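Raka Round Felt-Top Table

Sánchez Furniture > Tables > Sorting and hobby tables

Item 47-R
In stock at the Prustex warehouse. Ships in two cartons.

The Raka is a round table with a felt-covered top, made for sorting, card games, beading, small repairs and any other job where little things tend to roll off a hard surface. The felt slows down anything round. It also keeps glass jars and metal tubes from knocking against a bare top, so it is a quiet table to work at in a shared room.

We have sold the Raka in three felt colors for several years. The current version has a thicker felt than the one we sold before July, and the leg bolts have been changed to a longer size. If you are ordering parts for an older table, read the section on replacement parts before you order.

Size and build

Top diameter: 47 inches
Height: adjustable with the screw-in feet
Top: round, one piece, felt glued across the full surface and wrapped over the rim
Legs: four, bolted to a cross frame
Seats: three people working, four for cards
Assembly: two people, hex key included

The top does not fold and there is no leaf. Please measure your doorway before ordering. The top goes through a standard interior door on its edge, but a tight turn in a hallway can be a problem. If you are not sure, send the measurements to Yolanda Cuervo in the order office and she will tell you whether it will fit.

Felt colors

Deep maroon. A dark red with a good deal of purple in it. Under a warm lamp it looks closer to wine, and in daylight the purple comes forward. This is the color we sell most of. Pale lint shows on it.

Forest green. The usual card table color. Hides lint better than the maroon but shows chalk and powder.

Slate. A medium gray. The best choice for beads and other small colored parts, and the easiest to keep looking clean.

Swatches are free. We send one of each color in a plain envelope. Screens show the maroon very differently from one another, so we suggest a swatch if you are matching it to a sofa or curtains.

What people use it for

Most of our customers buy the Raka as a second table. It goes in a living room or a spare room and holds whatever is being sorted that week. Gladys Ticona, who wrote to us after her second order, uses hers for emptying bathroom drawers and handbags. Everything gets laid out on the felt, the lids get matched to the jars, and the old lipsticks go in the trash. Other buyers have told us they use it for sewing notions, model kits, coins, and jigsaw puzzles with a board on top.

For this kind of work it helps to keep the larger containers toward the far side of the table and leave the middle open for small pieces. Tubes and lipstick cases stay where they are put on felt, even lying on their sides. A roll of tape can be left flat within reach.

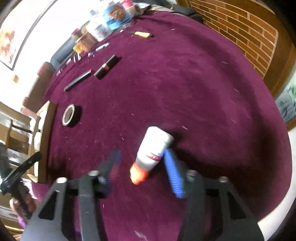

Caring for the felt

Dust and lint. Go over the top with a lint roller or a soft clothes brush. Brush from the middle out to the rim. A vacuum is fine with a brush head on low suction. Do not use a bare nozzle, as it can lift the felt from the glue.

Spills. Blot with a dry white cloth right away. Press down and lift, and do not rub. When most of the liquid is out, go over the spot with a cloth dampened in cool water and blot again. Leave it to dry in the open air. A hair dryer on a hot setting will shrink the felt.

Lotion, lip color and other oily stains. Scrape off what you can with the edge of a spoon. Cover the spot with cornstarch, leave it for an hour, and brush it off. Repeat if needed. A small amount of dish soap in water will take out most of what is left, but test it near the rim first. Bleach takes the color out of all three felts.

Tape. Electrical tape and packing tape should not be stuck directly to the felt. When it is peeled off it pulls fibers with it and leaves a dull patch.

Heat. The felt is not a heat-resistant surface. Use a trivet or a board under mugs and anything hotter. Keep candles off it, and do not strike matches or light a lighter over it.

Dents. Heavy jars left in one place for a long time will leave a ring. Hold a steam iron a few inches above the spot without touching it, give it a short burst of steam, and brush the nap up when it is dry.

Assembly

1. Lay the top face down on a clean blanket. Check the blanket for pins or grit first.
2. Set the cross frame on the underside with the stamped side facing you. Line up the holes.
3. Put in the frame bolts by hand, all of them, before tightening any.
4. Bolt on the legs. The longer bolts go in the legs. The shorter ones belong to the frame.
5. Tighten everything with the hex key.
6. Turn the table over with one person on each side. Do not drag it on its legs.
7. Adjust the screw-in feet until the table does not rock.

Check the bolts again after a month of use. They can settle a little.

Optional accessories

Clear cover. A soft clear sheet cut to the shape of the top. It keeps spills off the felt, but things will roll on it as they would on any smooth table. Some customers keep it on for meals and take it off for sorting.

Rim band. A raised band that fits around the outside edge. Recommended for beads and small screws. It comes off without tools.

Astus sorting trays. A set of shallow trays with a felt base. They nest inside one another and can be carried to another room with the contents in them. Not available in maroon at this time.

Storage cover. A cloth cover with an elastic hem. Good for tables that are used once in a while. Machine wash cold.

Replacement parts

Legs, feet, bolts and the cross frame can all be bought separately. Tables sold before the July change use the short leg bolts, part 17. Current tables use the long ones, part 77. The two are not interchangeable. The part number is printed on the bag that the bolts came in. If the bag is gone, unscrew one leg bolt and measure it, then write to us with the length.

We can also re-cover a top. The old felt is stripped, the top is sanded, and new felt is glued on in any of the three colors. You pay for shipping both ways. Rigoberto Rengifo runs the workshop and can give you a price and a return time. Please take the legs and frame off before you send the top, and wrap the rim well. Most of the damage we see happens at the rim.

Questions we are asked

Can I use it as a dining table?
You can, with the clear cover on. For daily meals we would point you to one of our hard-top tables instead.

Is the felt wool?
It is a wool and synthetic blend. Slate has slightly more wool in it than the other two.

Does the color come off on light fabric?
A new maroon top may leave a little color on a white cloth if both are wet. Wipe it once with a damp cloth when it arrives and let it dry before you use it.

Will a sewing machine mark it?
The feet of a heavy machine will leave dents. Put a board under it.

Do you sell chairs to go with it?
We do not make a matching chair. Any chair with a standard seat height will work.

Reviews

Roxana Flores
I bought the maroon for the front room. It looks good next to our gray sofa. You do see every bit of fluff on it and I have the lint roller out a lot. The table itself is solid. Four stars because the assembly sheet does not make it clear which bolts are which.

Dilruba Saha
Using this for repairs and for going through boxes from my mother's apartment. Small lids and caps stay put, even when somebody bumps the table. I got the rim band later and wish I had ordered it at the same time to save on shipping.

Shipping and returns

The top ships flat in one carton and the legs, frame and hardware in another. They may not arrive on the same truck. Please wait for both before you call about missing parts.

Unused tables can be returned in the original cartons. We cannot take back a top that has been stained or cut. For damage in transit, keep the carton and send us photos of both the carton and the table with your order number.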